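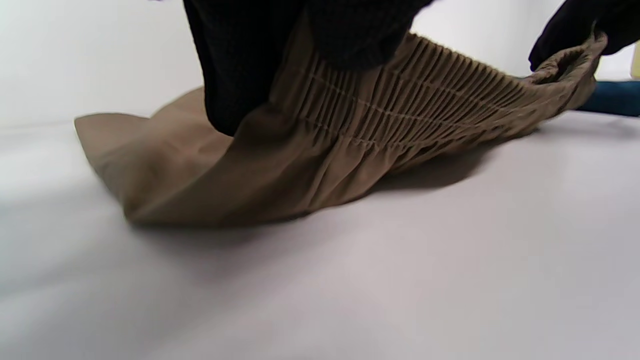
图 7-1　一手在松紧腰头下方把布按在桌上,另一手提起腰头远端,布面随之起皱。腕部视角。

第7章　柔性物体的感知与规划

前面六章里,我们抓的东西都很乖。方块、螺母、马克杯,你给它一个六维位姿,它就老老实实待在那个位姿上,夹爪合拢以后最多滑一点点。我写那几章的时候心情很好,代码也短。到了这一章,心情就没那么好了,因为我们要碰布。

先请你回头看一眼图 7-1,然后试着回答一个听上去很简单的问题:这件衣服的“状态”是什么?

我第一次给学生上这节课是在一个星期四的早上,我把这个问题写在黑板上,等了好一会儿。有人说位姿,马上被旁边的同学驳倒了:左边那一片几乎平摊在桌上,右边的腰头已经离开桌面、还往上翻卷,你要把坐标系贴在哪儿?有人说网格顶点,这个答案好一些,可是顶点取多少个?被手压住的那部分、折到下面去的那部分,相机根本看不见,它们的坐标从哪里来?还有个同学说,干脆不要状态,图像直接进网络,动作直接出来。全班都笑了,我也笑了,不过这个想法我们在 7.5 节会很认真地对待。

三个答案其实对应了本章的三条路线,我先把它们摆出来,你读的时候心里好有个数。

第一条路线是几何的。我们把布近似成一张带弹簧的网,用可见的点云去拟合它,看不见的部分靠物理模型去猜。这条路线推导漂亮,调参痛苦。我在 Ulteo 项目里写过一个这样的跟踪器,弹簧刚度一共试了 31 组,最后能用的只有 2 组,而且换一块布就得重来。这段经历我会放在 7.2 节里讲,连同那些失败的参数一起给你,省得你再走一遍。

第二条路线是语义的。我们不去恢复整张布的形状,只找少数几个“有用的点”:腰头的两端、裤脚或下摆的角、一条缝线的走向。拿图里的腰头来说,它上面密密地抽着褶,中间横着一道线迹,颜色比周围略浅一点。对人来说这是再普通不过的松紧腰,对感知程序来说,这是整件衣服上纹理最丰富的地方,特征点检测器会非常喜欢它。可惜喜欢过头也是个麻烦:一道褶和下一道褶长得太像,匹配的时候很容易错开一格,然后整条腰头就在你的估计里平移了。我把这种错误叫“跳褶”,本章后面还会反复遇到它,请先记住这个名字。

第三条路线就是刚才那位同学说的,从示教数据里学一个策略。人用双手做,相机贴着手记录,程序学着从画面预测动作。这里的好处是你不必回答“状态是什么”,坏处是出了错你也很难说清它错在哪一步。我个人的习惯是把第二条和第三条混着用,关键点负责告诉规划器大方向,学出来的策略负责最后那几厘米。

说到相机贴着手,这里插几句关于视角的话。前几章我们用的都是固定在支架上的相机,整张桌子一览无余。换到腕部视角以后,画面会跟着手动,离布很近,细节清楚得多,褶子一道一道都看得见,可是手自己也会占掉一大块画面。黑色的手套压在卡其色的布上,分割倒是好做(颜色差得远嘛!),麻烦在于被它挡住的恰好是接触点,也就是你最想看的地方。再加上白桌面配白墙,两者的分界淡得很,想靠背景估计相机自身运动的同学,请提前做好思想准备。7.3 节会讲怎么用手的运动学信息去补视觉上的这个洞。

还有张力。单看一幅图像,你能看到布在手边聚起来、起了折,这些折的方向多少透露了一点受力的情况,但是具体有多大的力,图像不会告诉你。松紧带尤其讨厌:普通的布拉直了就基本不再变长,规划时可以当成一个距离上限来处理;松紧带拉直了还能继续拉,松手还会弹回去。你的规划器要是假定两个抓取点之间的布料长度不变,碰到腰头就会算出很离谱的轨迹。我们当年给 Brasinport 的分拣线做双臂整理程序,最早那版就栽在这个假定上。52 件测试衣物里有 19 件没有展平,我们翻日志翻到天黑,发现其中大部分都带松紧腰。后来的改法并不复杂,给每条边多存一个“可伸长”的标记,再让代价函数对它区别对待就行了。代码不长,在 7.4 节。

本章怎么读,我给个建议。如果你是搞控制出身的,可以从 7.2 节顺着往下走,公式不会让你吃惊。如果你平时主要写视觉代码,先看 7.3 节,再回头补 7.2 节里的约束部分,不然规划那一节会有些符号看不懂。如果你时间实在紧,就读 7.4 节和它后面的习题,那是全章我改得最多的地方,光例程就重写了好几遍。

配套代码在 Plendo 工具包的 cloth 目录下,第6章装过的环境可以接着用,只是要多装一个布料仿真的依赖,安装步骤写在附录 C。仿真器跑起来有点慢,在我那台旧笔记本上,一次完整的展平要等将近两分钟,你可以先把网格分辨率调低,等程序逻辑通了再调回去。请不要一上来就用最细的网格,每年都有同学这么干,然后跑来问我程序是不是死掉了。

动手之前,先做一个不用电脑的热身。找一条带松紧腰的裤子或者裙子,平放在桌上,一只手按住腰头附近的布,另一只手捏住腰头的另一处慢慢提起来。做的时候请留意下面几件事,并且写下来:

(1)提到什么高度,按住的那一侧开始跟着动?
(2)腰头是平着起来的,还是一边起一边翻?
(3)把手松开,布回到原来的样子了吗?再做一次,结果和上次一样吗?
(4)如果只许你用三个数来描述布在某一刻的样子,你选哪三个?

第四问请认真想,把答案夹在书里,7.1 节结尾我们要用。

7.1　布料的状态表示

我们从最朴素的模型开始。设布料由 N 个质点组成,第 i 个质点的位置记为 x_i,相邻质点之间用弹簧相连。先不考虑松紧带,也先不考虑布和自己的碰撞,只让它在重力作用下落到一张水平的桌面上。这个模型简陋得很,但是后面所有的改进都要往它身上加,所以请你把它的每一项都亲手写一遍。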